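Cooling system refresh on a daily driver
Speaker notes, Tesbridge club tech night, November 2021

Slide 1. Opening
Thanks to Clenton Garage for the room and the lift. Say up front that I'm not a mechanic by trade. My car is a 1797 cc four-cylinder, mostly used for commuting, and everything tonight is from doing this job on it twice. First time I did it badly.
Ask who has had a car overheat. Leave time for a show of hands.

Slide 2. What we're covering
Radiator, hoses, thermostat, cap and coolant. Not covering water pumps, because on most of our cars that means the timing belt too and it needs its own evening. We have that one down for January.

Slide 3. Signs it needs doing
Needle creeping up in traffic and dropping again once you're moving. Usually airflow or a clogged radiator.
Needle staying low all winter, heater lukewarm. Thermostat stuck open.
Sweet smell after parking. Check the hose ends and the plastic seams on the radiator tanks.
Brown coolant. Flush it at the very least.
Remind people that many factory gauges are damped. Mine sits dead center across a wide range of temperatures, so by the time it moves the engine is already hot. A cheap plug-in reader gives a real number.

Slide 4. Parts
I used a Gosselin aluminum radiator, the 2 row version. It's thicker than stock, and the lower fan bolts were tight. Had to slot one of the fan shroud holes to get it to line up.
Hoses are a Vedel silicone set. They fit well, but the lower hose came a bit long and I trimmed it. Test fit before cutting.
Stock temperature thermostat. Someone always asks about a colder one. On a street car I don't see the point, the engine is tuned to run at the normal temperature.
New cap at the stock pressure rating. Don't reuse the old one to save a few dollars.

Slide 5. Draining
Engine fully cold. I left mine overnight.
Heater set to hot, cap off, big pan under the drain plug. The plug is plastic and gets brittle, so go easy and have a spare.
Catch all the coolant. It is poisonous to pets and they like the taste. The county site takes it for free.

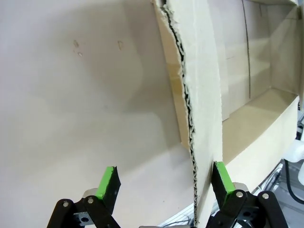

Slide 6. Removing the old radiator
Fans come off first, or come out with the radiator if you have the room. Unplug the connectors and tie the wires back.
Hoses that have been on for years will be stuck. Twist them, don't pull. If they won't twist, slit them lengthwise with a knife, since they're going in the trash anyway. Don't pry against the radiator neck if you plan to sell or keep the old one.
Automatics have cooler lines at the bottom. Plug them as soon as they're off.
Keep the rubber mounts. The new radiator probably won't come with any.

Slide 7. Fitting the new one
Tape over the fins while you lower it in. I bent a patch of mine on the hood latch and spent an evening with a small screwdriver straightening them.
Clean the thermostat housing down to bare metal. Bleed valve on the thermostat goes at the top.
Put the clamps where you can reach them later. Snug is enough, especially on silicone.

Slide 8. Filling and bleeding
This is where I went wrong the first time. I filled it fast, saw it was full, and drove off. Air pocket, no heat, needle climbing before I got to the end of my road.
Nose of the car up on ramps. Fill slowly. Squeeze the top hose now and then.
Start it with the cap off and let it idle until the thermostat opens. Top up as the level drops. Wait for the fans to come on and go off again.
Hold it at 3000 rpm for a short spell, let it settle, check the level once more, cap on.
Mix is half and half with distilled water. Don't combine different types of coolant.

Slide 9. Afterward
Let it cool all the way down and check the level the next morning. Mine took another cupful.
Look at every hose joint after the first drive, then again at 1000 miles.

Questions
Likely ones: electric fan upgrades, waterless coolant, stop-leak. I have no experience with waterless. On stop-leak, I wouldn't put it in anything I wanted to keep.
Parts list is on the table by the door.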